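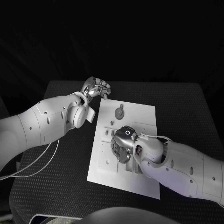 Marjorie Bloxham wouldn't let me sit down until I'd picked a board. She had a stack of them leaning against the wall of her workroom, all white, all the same to my eye, and I dithered for so long that she pulled one out for me and dropped it on the table.

"You're looking for a perfect one," she said. "Stop that. They're all a bit off."

Marjorie has been mounting things on boards for most of her working life — maps first, then botanical prints, and now mainly fabric samples for Fairclough, the curtain people two streets over. She works on black whenever she can. Her old table was pine and it drove her crazy. "White board on a yellow table, you lose your edges by four in the afternoon. You're squinting. On black I can see a bad corner from the door."

I asked what she does first, expecting something about glue. She laughed at me.

"I press on it! Flat of the hand, then knuckles. If it rocks, I flip it over and try the other side. Evie thinks I'm testing it. I'm just saying hello."

Evie is Evie Mottram, who came in to help for a month one September and is still there. She does the trimming and most of the talking to customers, and she had opinions about the angle of the board. Marjorie never squares it up to the table, you see. She likes it on the diagonal so her arm can follow the long edge without her elbow hitting her ribs (I tried it at home later, and my elbow was much happier).

"I was taught to keep everything straight," Evie told me. "First week here I kept nudging her boards back. She nearly threw me out."

The big Fairclough order was 160 boards, and they did it in 4 weeks with a radio and a lot of toast. Marjorie's record is almost 200 in one job, for a tile firm called Flevetti, and she doesn't want to beat it. "My thumbs were gone. I couldn't open a jar until Easter."

So what makes her throw one away? Dents, mainly. A scuff she can live with, and a slight bow will usually press out overnight under the heavy books. "But a dent in the middle, no. You'll see it through anything you stick on there."

Evie was already carrying the next stack over.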